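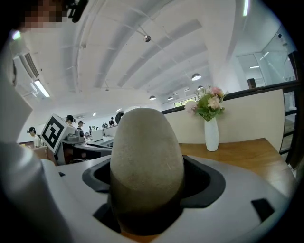
La oficina diáfana de Bevgate se iluminó durante años con un único criterio: repartir la luz de manera uniforme desde el techo. Jitendra Upadhyay, responsable de la última reforma interior, lo considera un planteamiento insuficiente. «El plano de trabajo necesita una cosa y el volumen de la sala necesita otra», explica. «Si las resuelve la misma luminaria, una de las dos queda mal.»

La intervención mantuvo las vigas blancas a la vista y combinó dos sistemas: luminarias de techo para el nivel general y lámparas colgantes oscuras para las zonas de mesas. El proyecto abarca 694 metros cuadrados y se ejecutó en 3 fases, con el personal trabajando en la mitad no afectada. La última terminó en septiembre.

Sobre el mobiliario, Upadhyay es parco. Las mesas de madera, de tono miel, se conservaron casi todas. «Cambiar un tablero por desgaste superficial no tiene justificación técnica. Se revisan las uniones y la planitud. Si cumplen, la mesa se queda.» El barniz se dejó como estaba, también donde el uso lo había aclarado.
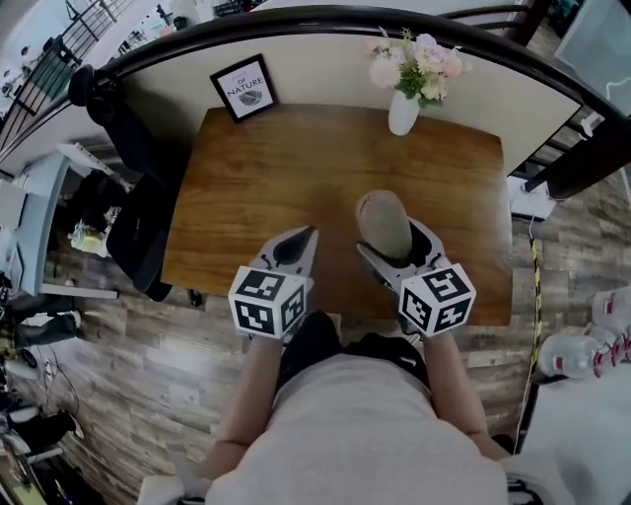
Pallavi Nishad discrepa en ese punto: un tablero con el acabado gastado absorbe manchas y obliga a lijar antes de lo previsto, de modo que habría convenido rebarnizar durante la obra, con las mesas ya desplazadas. Upadhyay admite el argumento y lo remite al plazo. «El barniz pedía 2 días de secado por lote y no teníamos dónde poner los lotes.»

La conversación pasa a los objetos de mesa. El pliego de Prajapati, el estudio que redactó las normas de uso, permitía un elemento decorativo por puesto y no decía nada de las superficies compartidas. En una de ellas hay un cuadro pequeño de marco negro, con una hoja gris impresa, y un jarrón blanco con flores en rosa pálido y crema. «No interfieren», resume Upadhyay. «Están al fondo, contra el cerramiento, y dejan libre la zona de alcance.»

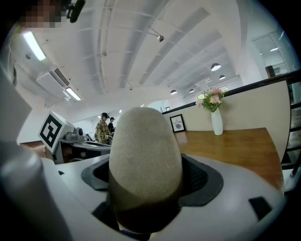 Pumton, núm. 53

Preguntado por el ruido, Upadhyay responde que el techo alto fue el mayor problema. Las superficies duras y las vigas devuelven el sonido, y el aire acondicionado añade un fondo continuo. Se descartó un falso techo porque habría ocultado la estructura. «Trabajamos abajo, cerca de la fuente, que es una voz a la altura de una persona sentada.»

El proveedor, Flimero, propuso paneles más altos. El equipo los rechazó: reducían la visibilidad entre puestos y hacían sombra sobre las mesas.
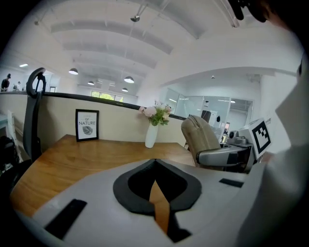 Mesa de madera con cuadro y jarrón de flores.

Queda pendiente el ajuste de los colgantes. Upadhyay quiere medir de nuevo a las cinco de la tarde, cuando baja la luz exterior, y fijar entonces la altura de los cables.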